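Drollbridge Home Sim Pack for Robotics Clubs

Category: Classroom software
Made by: Omlow
Works with: Rundow controller, keyboard, most USB gamepads
Added to the catalog: Dec 4, 2019

Drollbridge is a furnished house that lives entirely on a computer, and student teams use it to teach a simulated home robot to find things, pick them up and put them where they belong. We built it with after-school clubs in mind, and we love what comes back from them! One club sent us a save file in October in which the robot had sorted every toy in the place by color (we never wrote a task for that, so we added one).

The pack comes with 108 household tasks. The early ones are short: drive to a room, turn to face a piece of furniture, stop. Later ones string several steps together, and the last group leaves the planning to the team. Students can write their programs in blocks or in Python and switch between the two on the same project, which is great for mixed-age groups where a sixth grader and a high school junior share one screen.

What's in the pack
The Drollbridge house, all rooms unlocked
108 tasks with starter code
200 movable household objects
Mathebula scoring tool for club matches
Coach guide with 11 lesson plans
License for one club, any number of students

Running a match
Mathebula scores a run out of 200 points. Teams get points for objects delivered and lose some for bumps and drops. Every run can be replayed from the start, so a team that lost a cup halfway down the hall can go back and look at the exact line of code that was running. Our own favorite is the relay, where two teams write half the job each and have to agree on where the handoff happens. It gets loud.

Computer needs
Windows 10 or a recent Linux. 8 GB of memory is fine for single runs, 16 GB if you plan to keep replays open. No internet needed after setup, and the house can be installed on every machine in the lab.

Rooms and objects
Small things can turn up on any surface, including seats and shelves, and coaches can move them between rounds. The object editor opens from the Room menu. Save your layout under a new name before a match and each team will start from the same house.

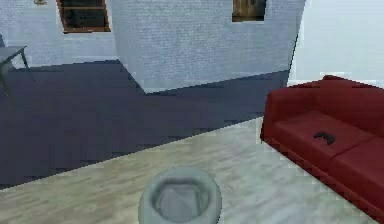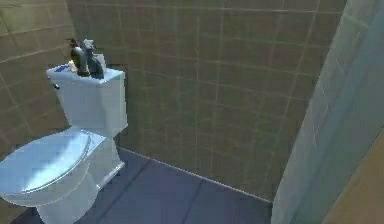 Drollbridge house: game controller on the red sofa (first), and the bathroom with items on the toilet tank (second).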